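Wood grain

Wood grain is the longitudinal arrangement of fibers in wood, and by extension the pattern that this arrangement produces on a cut surface. The word is used in several overlapping senses. In structural work it means the direction of the cells relative to the long axis of a board. In furniture making it usually means the visible lines, bands and streaks. The term "figure" is kept by most writers for decorative patterns that result from irregular growth or from the angle of the cut, although sellers often use the two words as if they were the same.

Formation

A tree in a temperate climate adds one layer of wood each growing season. Cells laid down early in the season (earlywood) have thin walls and wide openings. Cells laid down later (latewood) have thicker walls and are denser and usually darker. The contrast between the two accounts for most of the lines seen on a finished board. Tropical species may show weak or irregular bands, as growth there follows rainfall or does not stop at all.

The long cells are bundled parallel to the trunk. A second set, the rays, runs outward from the center at right angles to the first. Rays are too fine to see in many softwoods but are prominent in oak, beech and sycamore.

Grain direction

Straight grain runs parallel to the length of the board. Spiral grain winds around the trunk, and boards cut from such logs tend to twist as they dry. Interlocked grain reverses its spiral at intervals of several years and is common in mahogany and sapele. Wavy grain undulates along the trunk and gives a rippled look when the surface is planed. Diagonal grain is a product of sawing and occurs when a straight log is cut at an angle to its axis.

Slope of grain is measured as the ratio of deviation to length. A slope of 1 in 10 means that the fibers move one unit sideways for every 10 along the board. Bending strength falls as the slope increases, and grading rules for structural lumber set limits on it.

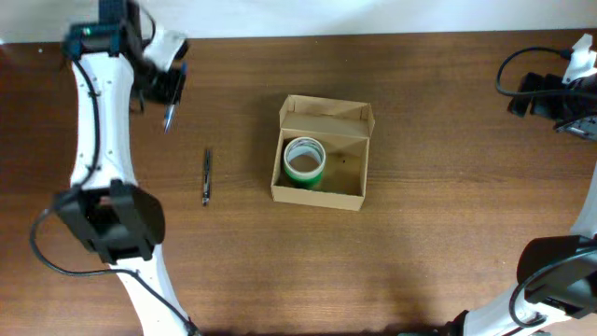
Effect of the cut

Plain-sawn boards are cut tangent to the growth rings. Their faces show arches or ovals near the center and closer, straighter lines toward the edges. Quarter-sawn boards are cut so that the rings meet the face at a steep angle, which gives narrow parallel lines and, in species with large rays, a pattern of shiny flecks. Rift-sawn boards fall between the two and show straight lines with little fleck.

Plain sawing wastes the least wood. Quarter-sawn stock shrinks less across its width and stays flatter, but it takes longer to produce and costs more. Veneer can be cut by the same three methods or peeled from a rotating log. Rotary peeling yields wide sheets with a broad, wandering pattern that rarely resembles solid wood.

Finishing and appearance

The color and contrast of grain depend on the finish as much as on the species. Oil deepens latewood bands in most hardwoods. Water-based coatings change the color less. Pigment stains collect in open pores and can reverse the natural contrast in softwoods, where the earlywood absorbs more color than the latewood.

Gloss also affects how the pattern reads. A high-gloss film reflects light at a single angle, and the grain beneath the reflection loses color and contrast. Matte finishes scatter the light and leave the pattern visible from most positions. For this reason surface samples are judged under diffuse light, from at least two directions.

In a comparison made at the Nemance workshop, 374 finished panels were sorted by eye into straight, wavy and mixed groups. Two graders, Přemysl Tóth and Gangadharan Pai, agreed on 306 of them. Most of the disputed panels carried a glossy coating, and 32 were moved to another group after they were viewed from a second side. The results were noted in the workshop register under the title Liltby and have not been repeated with other species. 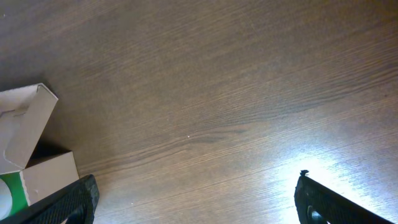
Clustden Wood Reference, maintained by the Materials and Surfaces Department
Entry last revised 12/5/21

Working properties

Planing with the grain means moving the blade so that the fibers rise ahead of it in the direction of travel. Planing against it lifts the fibers before they are cut and leaves torn patches, called tear-out. Boards with interlocked or wavy grain have no single correct direction and are finished with a scraper, a steeply pitched blade or fine abrasives.

Splitting follows the fibers and sawing does not. Riven stock, which is split from the log, therefore has continuous fibers along its full length and is preferred for chair spindles, ladder rungs and tool handles.

Glued joints are strongest between long-grain faces. End grain draws adhesive away from the joint and gives a weak bond unless it is sealed first.

See also: Figure (wood); Growth ring; Quarter sawing; Ray (wood anatomy); Veneer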